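Setus Tabletop Kit: Assembly and Finishing Guide

Section 4. Oiling the tabletop

Read this section through before opening the tin. The kit tabletop is supplied sanded but unfinished, and it must be oiled on both faces before it is fixed to the frame for good. If you have already bolted the top down, go back to Section 3, step 9, and remove it.

These instructions apply to the pine top only. For the blackwood top, use the sheet packed with the hardware.

4.1 What you need

Workneh hard oil, clear, one tin
Lint-free cotton rags, torn to hand size
Sandpaper, 180 and 240 grit
Sanding block
Vacuum with a brush head
Nitrile gloves
Metal bucket with a lid, half filled with water
Four painter's pyramids or offcuts of equal height

One tin covers both faces and all edges of the large top with two coats. The small top will leave you with oil to spare. Press the lid on firmly and store it upright in the shed, away from the hot water system and out of reach of children.

CAUTION: Rags soaked in oil can heat up and catch fire by themselves. Put each rag in the water bucket as soon as you have finished with it. Do not leave rags in the wheelie bin, in a pocket or scrunched up on the bench.

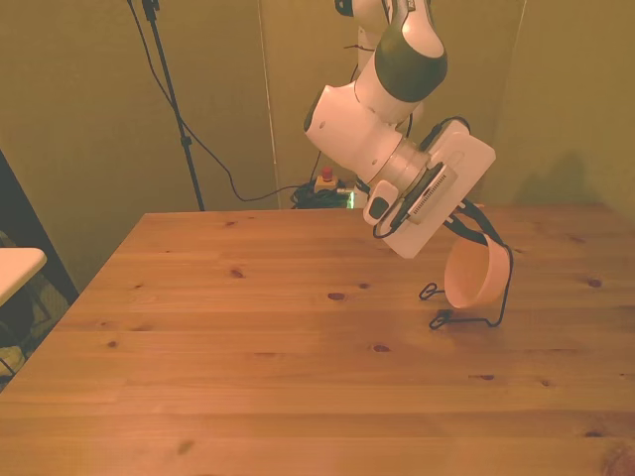
Can I use the table between the first coat and the second?
Leave it clear until the second coat has cured. Anything put down on a single coat can mark the timber, and the mark will have to be sanded out before you carry on.

4.2 Preparing the surface

1. Lay the top face down on a clean blanket. Start with the underside so that any mistakes are made where they won't show.

2. Sand with 180 grit, following the grain. Use light, even strokes and let the paper do the work. Do not sand across the joins between boards.

3. Go over the same face with 240 grit. Stop when the pencil marks from the factory have gone.

4. Break the sharp edges with two or three passes of 240 grit held at an angle. An oiled edge left sharp will wear through to bare timber early.

5. Vacuum the face and edges, then wipe down with a dry rag.

6. Turn the top over and repeat steps 2 to 5 on the upper face.

Note: Pine varies in colour from board to board and so do our tops. The difference becomes more noticeable under oil, then settles as the timber ages. Boards are matched for moisture content at the mill and are not matched for colour.

Note: Sound knots are not a fault and are left in the top. If a knot moves when you press it with your thumb, do not oil it. Ring the Setus parts line and quote the number stamped under the short rail.
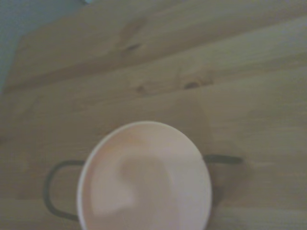

Desta Kahsay

Revised Sep 4, 2022. Replaces the July sheet, which gave the wrong grit for the second sanding.

4.3 First coat

Work somewhere under cover with the windows open. A garage is fine if the floor has been swept and left to settle. Avoid oiling on a very humid day or in direct sun, as the oil will skin over before it has soaked in.

1. Stir the oil slowly with a flat stick, scraping the bottom of the tin. Do not shake it.

2. Set the top on the four pyramids with the underside facing up.

3. Pour a small amount onto a rag and work it in, first in circles and then along the grain. Keep to an area you can reach without leaning on the timber.

4. Cover the whole face, then do the edges. End grain drinks more oil than the rest, so go back to it until it stops going dull.

5. Wait 15 minutes.

6. Wipe off everything that has not soaked in, using a clean rag. The surface should feel dry to the back of your hand. Any oil left sitting will go tacky and take days to harden.

7. Leave for 12 hours, then turn the top over and do the upper face the same way.

CAUTION: Two people are needed to turn the large top. Lift by the long edges and keep your fingers clear of the pyramids.

4.4 Second coat

1. Check that the first coat is dry. If it is still sticky anywhere, wait until the next day and check again.

2. Rub the upper face lightly with worn 240 grit paper to take off any raised fibres. Vacuum thoroughly.

3. Apply the second coat as for the first, using half as much oil.

4. Wipe off after 10 minutes.

5. Look along the surface from a low angle with a torch. Shiny patches are oil that needs wiping. Dull patches need a little more.

6. Leave the top undisturbed for two full days before fixing it to the frame. Allow a week before wiping it with a wet cloth.
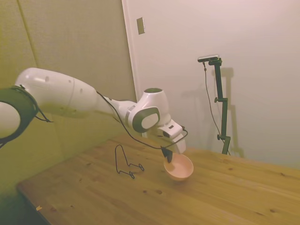

4.5 Everyday care

Wipe up spills as they happen, especially tea, red wine and beetroot. Use a damp cloth with a drop of dishwashing liquid, then a dry one. Do not use spray-and-wipe products, methylated spirits or scourers.

Put a trivet under anything straight off the stove. Unglazed pots and planters should have a saucer under them with cork or felt feet.

To refresh the finish, clean the top, let it dry overnight and put on a single thin coat as described in 4.4. A table used every day will want this once a year. You can do the upper face alone, with the top still bolted on.

White rings from heat or damp usually lift with a little oil and a soft pad rubbed along the grain. Dark rings have gone into the timber and need sanding.

Go on to Section 5, Fixing the top to the frame.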